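Desk bits, small tables and what ends up on them

Gallery no. 432

Posted by Piret Juška

Right, quick one before the sprouts need doing. I've been promising a round-up of the small table corner since June and it has slid every single month. So these are the entries as they stand, in no order, mostly captions I scribbled as I went. Longer notes where I had something to say. Short where I didn't.

If you are new: the gallery is for ordinary working spots. Not showrooms. Kitchen ends, landings, a corner of the lounge with a lamp on it. Readers send in their notes, I add mine, people argue about chairs.

The Presard lot are asking again about a separate page for lamps. Maybe. Not this year.

Round table, pink and blue mat

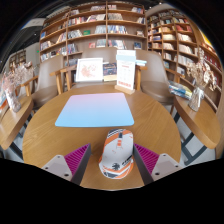

3 min read | 485 views

Mat fades from pink down to blue. Square, rounded corners, lies nicely flat. Love it on the warm wood. Mouse is the loud one - white with orange diagonal stripes and black markings.

Picture frame at the back, pinky-red blossom sketch on white. Dark blue patterned book leaning next to it, front facing out. Then a tall card sign in a little wooden base, pale blue band along the top.

Grey-ish upholstered chairs, curved backs, light wood. Arms too, on the ones you can see properly.

More on round tables

I have gone on about this before but round tables are underrated for a bit of laptop work. You lose the corners, yes. You also stop piling post in the corners. Fluvier (long-time reader, runs the swap list) measured hers for us and it comes out at 1,000 mm across, which she says is plenty for one person and a teapot, tight for two people and a teapot.

Wrist position is the catch. On a straight edge your forearm rests along it. On a curve you end up with your elbow hanging off unless you sit close in. Chair arms help if they go under the table, and are a pain if they don't. Measure first! Seat arms and table edge, both, with the chair as you'd really sit in it.

Mats, quickly

Square ones suit a round table better than the long desk-width sort, which stick out over the curve and curl. I tried a long one for a fortnight and it drooped at both ends like a tired tongue. Gave it away.

Pale ones show everything. Tea mostly. Warm water, bit of washing up liquid, soft cloth, flat on a towel overnight. Don't put it on the radiator, I did, it went wavy and has stayed wavy.

Fading colours (pink into blue, green into yellow etc) are everywhere at the moment and I get asked whether they date quickly. Probably. It's a mouse mat. Have the one you like.

Loud mice

Split opinion in the comments last time. Jansen says anything on a desk with stripes on it puts him off his work. I think one bright thing is good, you can find it under the papers. If the table is plain and the chairs are plain then go mad with the mouse, why not.

Stickers and wraps are an option if yours is dull. Clean it first and go round the buttons with a sharp blade, slowly. Leave the underside alone or it won't track proprely.

Stuff along the back edge

My favourite bit of any table. A picture, a book propped up, a card in a stand - all upright, all at the far side, and the front stays clear to work on. Few things we've learned off each other over the years:

Lean the book, don't balance it. A thick one stands up by itself, a thin one needs something behind or beside it.

Frames with a strut slide on polished wood. Two dots of the white tacky stuff, sorted.

Card stands with a slot want stiff card. Printer paper flops over by teatime. Skidau on the swap list cuts hers down from old calendar backs and they last ages.

Keep it to one side or the other if you have somebody sitting opposite. Otherwise you spend lunch talking to a picture frame.

Chairs that go with it

Grey is the safe answer and people keep picking it, fair enough. Goes with light wood, goes with dark, hides the general fluff. Curved backs look right round a circle, I think, though for a full day's typing you want something that pushes into the small of your back and most of these don't. Cushion. Rolled up towel if you haven't got one.

Light wood frames mark where your rings or your watch catch them. Bit of wax on a cloth, rub along the grain, leave it, buff. Do the underneath of the arms as well as that is where the grubby bit is.

Notices

Swap list: still open. It has nearly 600 things on it now so please, please search before you post. Collection only for anything with legs.

Send your corners in. Any table. Tell me what's on it and which bit annoys you. Don't tidy up specially, or do, up to you.

Replies will be slow till the new year, I'm at my sister's and the wifi reaches as far as the stairs.

Comments on this page close when the next one goes up. Be nice about chairs.

Dec 25, 2022

Filed under: tables, mats, small corners
Next gallery: trays and what people keep on them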